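The Kilance open house only happens once a year, and I have been meaning to go since we moved to Indale, so this time I took the Wednesday off and drove over. It was 40 minutes door to door, plus another ten hunting for parking behind the old Godley mill (follow the signs for the loading dock, not the ones for the front office!).

If you don't know them, Kilance sells storage stuff – baskets, bins, totes, hooks, all the things I tell my husband we don't need more of. The building is bigger than it looks from the road. Our guide said they keep 1,530 different items on the shelves, and after an hour of walking I believed her.

We started in the warehouse, which was chilly and loud, and then went upstairs to what they call the home rooms. I could have stayed there all afternoon. They set things out on the floor the way you would at home, with towels and such in them, and you're allowed to pick everything up and see how it carries. 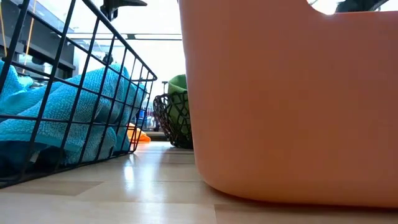 I went in sure that I was a woven basket person and came out with doubts. Wire is so much easier when you're looking for one particular towel, because you can see right through the sides. My sister-in-law says hers snags her good sweaters, though, so I'd keep it to towels. The big plastic totes I used to think were for garages and nothing else, but in a happy color like salmon I would put one in the kids' room tomorrow. A handle you can get your whole hand into makes a difference too, especially on stairs.

Coffee was free, the cookies were gone by two. There was a line of 60 people for the seconds sale when I got there, so go early if that's what you're after. I got one wire basket with a slightly bent foot and a bag of hooks. The Ng bakery across the street does a very good egg sandwich, and they take cards now.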